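The Table That Ate the Spare Room

Notes on living with more flat surface than one household can defend

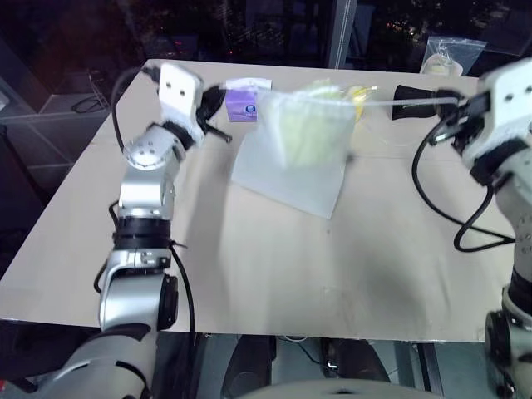
A light beige tabletop, with a sheet of white paper on it.

The listing said it seated eight. It didn't say where the eight would go afterward, or how you'd get the thing up the stairs, but I was new to Lurnport that January and thought a big table was what settled people had. I paid $124 for it, secondhand, and then paid nearly as much again to have it delivered from the other side of the river by two men who looked at my staircase and went back out to sit in the truck for a while.

Six years on, I can report that eight people have sat at it twice. The rest of the time it has held paper.

Lurnport is a town of large tables. The houses near the harbor were built for families who ate together at five-thirty, and the furniture has stayed put while the families have scattered to places with better parking. You can't give a big table away here. At Andik, the secondhand barn out past the rail yard, they stand on end along the back wall like cattle waiting to be let in. When I visited this summer there were 63 of them, by the shop's own tally, which is chalked on a board by the register and seems meant as a warning.

What sells is small. Desks the width of a laptop. Round things with one leg. A shelf that folds down from the wall and has, according to its tag, "a generous work zone," meaning you can put a plate on it or an elbow.

I understand the appeal. A small table makes your decisions for you. When it's full you have to wash something. A large table asks for nothing and lets you go on for years. On mine, the mail starts at the corner nearest the door and works its way inland. By spring it has usually met the seed catalogs coming the other way, and there's a border zone of batteries that may or may not be dead.

I've tried the remedies. I bought a set of stacking trays from Cumico, which promised on the box to tame any surface. They now hold the instruction sheet for the stacking trays, a bike pump adapter and one glove. I tried a rule that nothing could stay on the table overnight, and for nine days I had a very tidy table and a floor I couldn't cross. I tried a tablecloth, on the theory that one doesn't pile bills on linen. One does.

The Usman, the only café in town that opens before seven, put in a communal table two winters ago. It is 14 feet long and was supposed to get strangers talking. Go in any morning and you'll find a person at each end, a person in the exact middle, and coats on everything else. The place has since added four small tables by the window. There is a line for those.

Last month I finally priced a replacement. A new table of modest size, in a wood I'd heard of, came to $1,069. The same model with a leaf, for guests, was $1,663. I stood in the showroom working out what I'd be paying for the leaf, per guest, at my current rate of hospitality, and then I went and had lunch.

So the big one stays. I cleared it on Sunday afternoons for most of August, and underneath I found a library card, a perfectly good tape measure, and a ring-shaped stain I've decided was there when I bought it. I ate dinner at the far end, the one by the radiator, which I hadn't seen in some time. It's nice down there. You get the evening light, and you can't reach the mail.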